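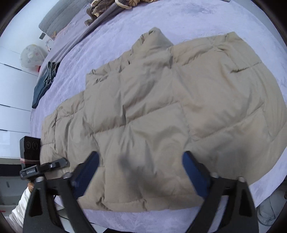

Winter Outerwear: Laying Out and Folding

Gallery page, Memelstead household storage notes
Text: Hanna Shevchuk

This page covers quilted down jackets, going into storage in May. Coats and wool are on a separate page. The method needs a flat surface at least as wide as the open jacket. A bed is adequate. A table gives a firmer base but tends to be too short for the sleeves.

Beige quilted puffer jacket, laid out flat and open on a light lavender plush blanket. Stitched seams divide the shell into rectangular baffles, with creasing along the seams.

Fill is seldom even after a season of wear. Pat thin baffles from the seam toward the center until the clusters separate. Do not pull at the shell.

Inspect the fabric before folding. Spot clean any marks with cool water and mild soap, then leave the jacket open until fully dry – damp down clumps in storage.

Folding order: close the zipper, bring both sleeves across the front, fold the sides in, then roll from the hem toward the collar. Press the air out slowly with the forearm. Stop when the roll holds its shape. Further compression shortens the life of the fill.

Store in a breathable cotton bag, 3 jackets to a shelf at most, with no weight on top. Demyd Pasichnyk keeps the shelf list; new entries go under the heading "Down, quilted" with the color and the month stored.

Next page: Wool coats and scarves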